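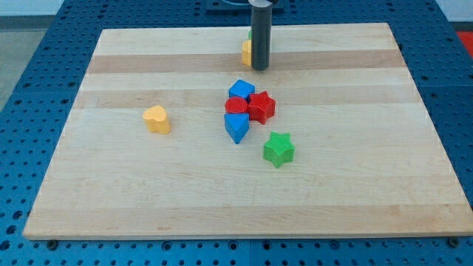 Chapter 3
The Parish That Argued About Bread

Most people picture a church split as a matter of doctrine, with raised voices and somebody quoting Romans. The congregation at Kirkavis divided over whether the communion loaf should be sliced beforehand.

The chapel had 162 members, a figure we owe to Hadiza Igwe, whose study of its minute books runs to 800 pages and is more gripping than it has any right to be. One side held that Paul's "one bread" (1 Corinthians 10:17) meant a whole loaf, torn at the table. The other side had seen the minister's hands after he had been at his roses. Both quoted the same verse. By July they were sitting on opposite sides of the aisle, which at least made voting quicker.

It would be easy to laugh, and Kane Ellery's account does little else. But the quarrel raises the question of this chapter: when a church does something with ordinary food, how much of the doing matters? Is the breaking part of the meaning, or only a way of getting bread to people?

We begin with the Last Supper accounts, then turn to Corinth, where the manners were a good deal worse than at Kirkavis.

Key terms: ordinance, sacrament, fraction, common cup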